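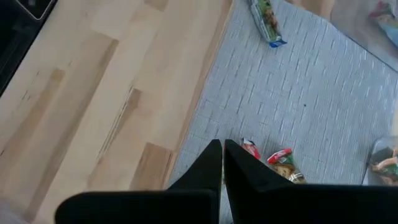 **Ticket 2105 – Teuber gripper kit, light packets on a rug**
Status: open, waiting on parts
Opened by: Aatos Kettunen
Support contact: Helmut Haberkorn, Trumgate

Hi Helmut! Me again, sorry. The kit is mostly great and I'd like to keep it past the trial, but I've hit a wall with the floor pickup routine and I need some help before I lose any more evenings to it.

Short version: hard things come up fine. Small snack wrappers on the rug don't. The fingers go down, close, the motor current barely moves, and the software says "object held" when there's nothing in there. Then the arm swings off to drop its load of air into the bin. My setup is a wood floor with a woven gray-blue rug over part of it, and I've got the clear plastic containers on the rug as drop-off spots.

What I have running:

- Teuber two-finger kit, the black pointed fingers it shipped with
- Uvach controller, firmware 1890
- Prevent turned on (that's your collision guard, I left it at the factory setting)
- Close force at 600, which is what the quick start says

**First evening**

Ran the stock pickup routine on the bare wood first. No trouble, it grabbed a snack bar over and over. Moved the same bar onto the rug and it still worked, though the approach was slower and it hung there a moment before closing. Swapped in the little wrappers and got nothing. I tried them flat, then at an angle, then side by side, and it was the same story every time.

I checked the log and found error 124 on most of the tries. The manual lists 124 as "contact before target height" and that's the whole entry, so a bit more detail there would be nice!

**Second evening**

Turned Prevent off to see if it was stopping the fingers early. It was! With it off they went all the way into the weave and pinched up a wrapper on the first try. They also pinched up the rug, which then came along for the ride until I hit stop. So I turned Prevent back on and went to bed.

**Reply from Helmut, 9:40 a.m.**

> Thanks Aatos, the log helps. Prevent treats a soft surface as an obstacle if the floor height was taught on something hard. Did you run the floor teach on the wood or on the rug? Please also drop the close force before you try again, 600 is meant for rigid parts.

**Third evening**

Guilty, I taught it on the wood. Did it over with the fingertips resting on the rug and 124 is gone completely, with Prevent on. That fixed the height side of it and I'm really happy about that part.

The grip is better but not there yet. I took the force down in small steps and the wrappers do come up now if there's a crimped end standing proud of the weave. Flat ones slide out between the tips. And when the target is right where the wood meets the rug, the left finger and the right finger want two different floor heights, so I get one touching and one hovering.

Questions I still have:

1. Can I save two floor heights and switch by area, or is it one per job?
2. Are the soft tip covers in your parts list meant for this kind of thing? They aren't in my box.
3. Can "object held" be made pickier? I'd happily take a few false misses over the empty trips.

**Reply from Helmut, 2:15 p.m.**

> One height per job on 1890, so for now please make a separate job for each surface and keep targets off the seam. I am sending a pair of tip covers. For the held check, raise the minimum gap under Grip > Confirm and send me the log afterward.

Made the two jobs, that works fine. I've raised the minimum gap one notch and the empty trips have dropped off a lot, but now it refuses one of the thinner wrappers even when it's clearly got it. Log attached. I'll leave the setting there until the covers show up – please keep the ticket open till then.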